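Parer Support – Ticket: Quote articles missing entries and attributions after update

Product: Parer publishing system, Magesa quote list module
Site: Paletti (magazine, production)
Opened by: Imogen Lambert
Assigned to: Madalena Seixas
Priority: Normal, raised to High on second reply
Status: Resolved, one item carried over

Imogen Lambert, 9:12 a.m.
After the August update, our quote articles lose entries on the live site. The clearest case is the long collection of sayings by former First Ladies and governors' wives. It has 83 quotes in the editor and 79 on the published page. There is no warning in the editor. The preview shows all of them. Republishing does not change the result.

Second problem, possibly related: on the same article, several quotes run with the wrong name under them. The text of the quote is right. The name is that of the person quoted directly before. We have already had letters from readers.

Third problem: the summary on the section page stops in the middle of a sentence and ends with a bracketed ellipsis. The summary we typed is complete.

Steps to reproduce:
1. Open the article in the editor. Count at the bottom of the Magesa panel reads 83.
2. Publish.
3. Open the live page in a private window.
4. Count at the top of the list reads 79.

Browser makes no difference. Tried three.

Madalena Seixas, 9:55 a.m.
Thanks, I can reproduce the first problem on a copy of your article. Please confirm:
– Were the quotes typed into the panel, pasted, or brought in through Wakel?
– Does the missing set change between publishes, or is it always the same?
– Is "Group by speaker" switched on in the list settings?

Please don't delete and re-enter any quotes for now. The entry IDs are needed to trace this.

Imogen Lambert, 10:20 a.m.
Mixed. The older ones were typed by hand over several years. The newer ones came in through Wakel from a spreadsheet kept by our archive desk. The missing ones are always the same. "Group by speaker" is on. It was on before the update too.

All of the missing quotes are very short, one line each. I don't know if that matters.

Madalena Seixas, 11:31 a.m.
It does matter, in part. Findings so far:

The update added a duplicate check to Magesa. On publish, each quote is reduced to a comparison string: lower case, no punctuation, no common words. Two quotes by one speaker with the same comparison string are treated as duplicates, and the second is dropped from the published list. The editor and the preview do not run the check, which is why both show the full number.

Short quotes are reduced to very little. In your article, one speaker has "It was what we had" and "We had what it was." After the common words are removed, both strings are empty. Two empty strings match, so the second quote is dropped. The other missing entries follow the same pattern.

Workaround: Settings > Lists > Quotes > Duplicate handling > set to "Keep all." Save, then republish the article. The setting applies to the whole site, but existing pages keep their stored version until they are republished.

Imogen Lambert, 11:48 a.m.
Set to "Keep all" and republished. The live page is still at 79.

Madalena Seixas, 12:07 p.m.
Please clear the list cache as well: Tools > Cache > Lists > Clear. The button marked "Clear page cache" on the same screen does not touch it. Then republish once more.

If your account has the Editor role, the Lists tab will not be visible. An administrator has to do it, or I can do it from our side with your permission.

Imogen Lambert, 12:26 p.m.
I have the Editor role. Permission given.

Madalena Seixas, 12:40 p.m.
List cache cleared and article republished. Live page now shows 83. Order matches the editor.

I also loaded the section page and the neighboring style section to make sure nothing else was using a stale list. Both load normally.
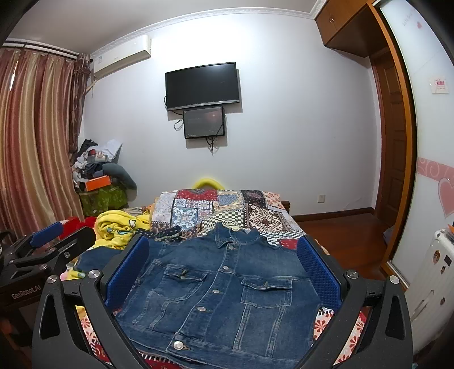
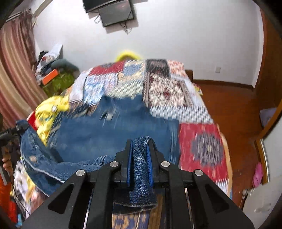
Denim jacket, buttoned, and a pair of blue jeans.

Moving on to the attribution problem, which has a separate cause. I am raising the priority to High, as wrong names are being shown to readers.

With "Group by speaker" on, Magesa prints the name once per group and leaves it blank for the rest. The theme then fills in a blank name with the last name printed. That works as long as every quote has a speaker ID. Quotes imported through Wakel have a speaker name in plain text but no speaker ID, unless the name in the spreadsheet matches an existing speaker record exactly. With no ID, the name field is blank to the theme, and the previous name is printed.

Could you send the spreadsheet, or the header row and a few lines of it?

Imogen Lambert, 1:15 p.m.
Header row and first lines attached. The names are written last name first, with the years of birth and death after them in parentheses. That is how the archive desk has always kept them. The speaker records in Parer are first name first with no years.

Could Wakel be told to turn the names around? The archive desk uses the same sheet for obituaries and anniversary pieces and won't want to change it.

Madalena Seixas, 2:02 p.m.
Yes. Wakel can transform a column on import. Under Import profiles > your profile > Column mapping, select the name column and add two rules in this order:

1. Remove text in parentheses, including the space before it.
2. Reorder at comma.

The order is important. If the reorder runs first, the years end up in the middle of the name and the match fails again.

Names with a suffix such as Jr. contain a second comma. Reorder at comma uses the first comma only and will produce the wrong result for these. I see two of them in the sample. Add them as aliases on the speaker record: Speakers > open record > Aliases > paste the name exactly as it is in the sheet. Wakel checks aliases before it applies any rules.

Quotes already imported are not changed by a new profile. Run Tools > Quotes > Relink speakers and select the profile. Run it with "Report only" checked the first time. The report lists every quote, the name found, and the record it would be linked to.

Imogen Lambert, 3:34 p.m.
Profile changed, aliases added, report run. It took almost 40 minutes on our side. Is that expected?

The report looks right apart from one line. A quote from a letter by a state senator's widow would be linked to her daughter, who has the same name. We have records for both.

Madalena Seixas, 3:50 p.m.
The run time is expected for a site with a large archive. The tool goes through every quote on the site, including those in unpublished drafts.

For the mother and daughter: matching is by name only and takes the record with the lower ID. Open the quote, set the speaker by hand, and check "Lock speaker." Locked quotes are skipped by Relink. Do this before running it without "Report only."

Imogen Lambert, 4:45 p.m.
Locked and run. I went through the live article against the printed list from the archive desk. All names are correct now. I have put a correction note at the foot of the page.

The summary on the section page is still cut.

Madalena Seixas, 5:08 p.m.
The section page has a limit of 300 characters on summaries. Before the update, the limit applied only when the summary was generated from the body text. It now applies to typed summaries too. This was an intended change, but it was left out of the release notes. I have asked for them to be corrected.

Options:
– Shorten the summary to 300 characters, spaces included. Curly quotation marks count as one character each. Line breaks count as two.
– Raise the limit for the section: Sections > select section > Summary length. The field is hidden under Advanced.
– Set "Cut at" to "End of sentence" in the same place. Typed summaries will then stop at the last full sentence that fits, with no ellipsis.

The feed uses its own limit and is not affected by any of these.

Imogen Lambert, 5:21 p.m.
"End of sentence" is set and it reads properly now. The feed still shows the bracketed ellipsis, but that can wait.

Please leave a note on the ticket about the duplicate check. We would like to use it again when it works, as the archive does contain real duplicates.

Madalena Seixas, 5:37 p.m.
Noted. The fix for the duplicate check is to skip the comparison when the string is empty, and to compare the full text for quotes under a set length. It is scheduled for the next minor release. Until then, leave "Duplicate handling" on "Keep all." The release will not change the setting, so it has to be switched back by hand.

The feed ellipsis is carried over to a new ticket, linked to this one. Closing this one as resolved. Replying within the ticket will reopen it.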